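Learn > Machines > How Robots See

Ask a robot to pick up a grape and it will ask, in its own way, what a grape is. Then where it is. Then whether you're sure.

A camera doesn't hand the robot a picture. It hands over a giant heap of numbers, one set for every tiny dot, and a program has to turn the heap into a table, a thing, or nothing much. At Fisterholm, Elif Naz Yüksel wrote one called Gedero. It gets 30 pictures a second and must make up its mind about each.

Shadows are the worst. To you, a shadow is a shadow. To Gedero, it's a dark shape with edges – so is a brownie. Elif showed the program 350 pictures of shadows before it stopped trying to pick them up. It still tried 19 times in October. 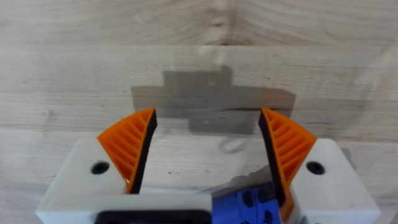 SEEING: TABLE OR THING?

The gray shape on the wood has straight edges and corners, like a box. The gripper made it, just by getting in the way of the light. The right answer is "leave it alone," and the orange fingers are open.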